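Home Forum Arms and Grippers Faults New Posts Search

Gripper closes by itself after stop

jerkero_h
Yesterday I pressed the stop while our Caltari arm was going for the plates. It stopped well. But when I released the button, the gripper closed at once, before any command. It did this 2 times. My colleague had her hand near the fingers – she was not hurt, only afraid. The setup is small, with the plates on the right side:

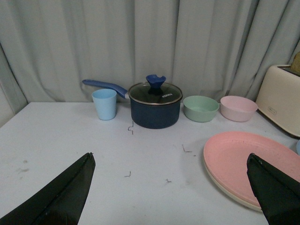

Photo: jerkero_h

Gripper speed is 800 in the settings file. Has anyone seen this?

Bassi
Your controller keeps the last target in memory. Lower the speed to 200 and you can live with it.

Greer Lennox
I do not agree with Bassi. A slow finger can still pinch. Clear the target on every stop, and cut the gripper power before hands go in.

Bassi
Fine, but then it drops the plate.

Greer Lennox
Let it drop.

jerkero_h
I cleared the target in the stop routine. After 13 stops it stayed open each time. I will still cut the power.

Last updated: Wednesday, September 2, 2020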